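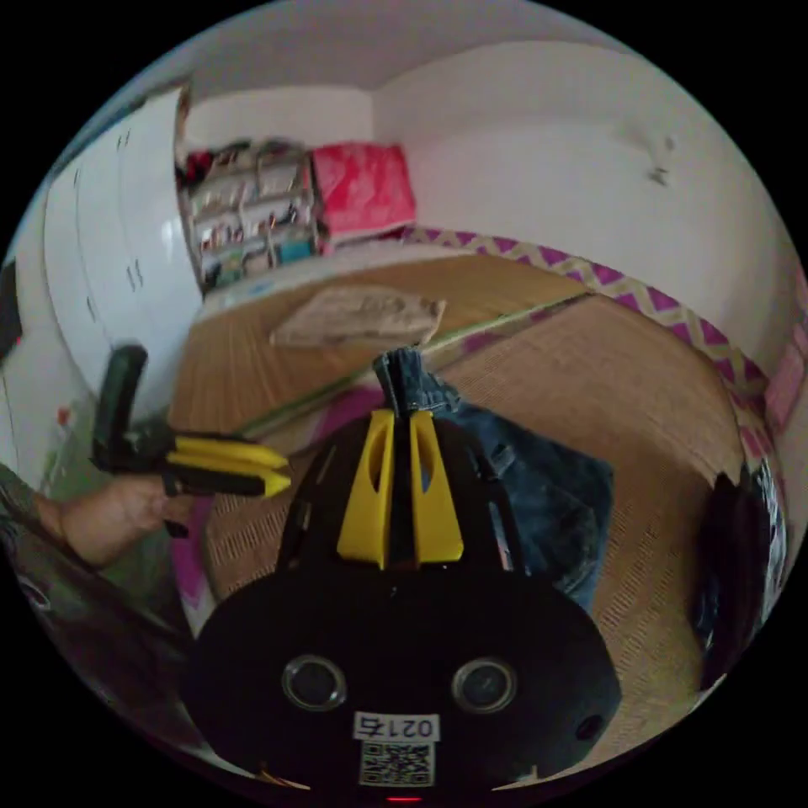 One student in last term's section asked why denim fades to white in lines when a navy T-shirt just goes dull all over, and said the textbook chapter had left that out completely. Great question, and it gets us straight into Session 3!

Indigo is a strange dye. It won't dissolve in water, so you can't simply drop yarn into a pot of it. The dyer first has to take the oxygen away (we call this reducing the vat), and the liquid turns a yellowish green. Yarn goes in, comes out green, meets the air, and turns blue while you stand there watching. I have seen it more times than I can say and I still grin.

Each dip leaves only a thin coat, so the yarn goes back in again and again. Most of the color stays near the outside and the core stays pale. Mills call this ring dyeing. Rub the cloth at a fold or along a seam and the outer blue wears off first, so the white core starts to show. A T-shirt is usually dyed with something that soaks right through the cotton, and it has no pale middle to uncover.

Now add the weave. Denim is a warp-faced twill: blue warp on the face, undyed weft mostly on the back. Turn up a cuff and look!

For Thursday
Read the Flandau mill notes, pages 2 to 15. Skip the price tables.
Bring a scrap of old denim, any color, and pull one blue thread out of it. Cut the thread at a slant and look at the end under a hand lens.
The Arkum swatch book is back on the shelf. Swatch 698 is the one with the green selvage, and it's gorgeous.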